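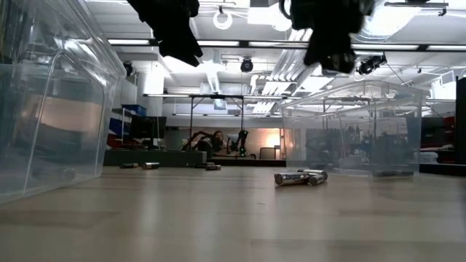 Clear plastic bins at either side of a light wooden tabletop.

Skuvbridge girls reach league final for first time in 6 seasons

What a night at the Brollidari Gym! Skuvbridge High is going to the league basketball final after a semifinal that had the whole building on its feet, and it took two overtimes to settle it.

The Herons trailed for most of the first half and looked tired by the middle of the third quarter. Then the full-court press went on, the shots started to fall (three from the corner in a row, right in front of the student section) and a quiet gym got very loud. A layup with four seconds left in regulation tied it up. Neither team could pull clear in the first overtime, but in the second one Skuvbridge hit its free throws and held on while the last long shot from the visitors bounced high off the back of the rim.

It was a great game from both sides. The visitors came in unbeaten on the road and played like it, moving the ball fast and making Skuvbridge work for every rebound. Their bench got a big hand from the home crowd on the way to the locker room, and they earned it.
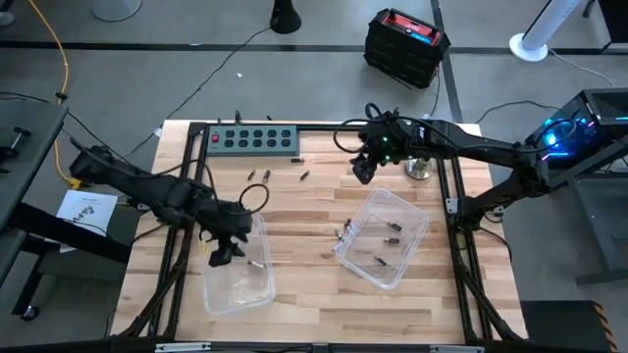
The crowd was the largest of the winter, with 407 tickets sold at the door and the band squeezed in under the far basket. Parents who got stuck behind the tubas didn't seem to mind much once overtime came along.

Skuvbridge has been building toward this for a while. Four of the five starters have played together since the Plastell youth league, where they learned the same press they used in the semifinal, and the junior varsity squad has kept practices lively all season. The Herons won only twice in their first seven games back in December, so this run has been a treat to watch.

Next up is the final against Paulauskas Academy, the defending champion. The two schools met once this season and Paulauskas won it by eight, but that was before the press really clicked. Tip-off is at 7 p.m., again at the Brollidari Gym, and the doors open an hour earlier. The school has set aside 115 seats for students, on sale in the front office during lunch. Wear green!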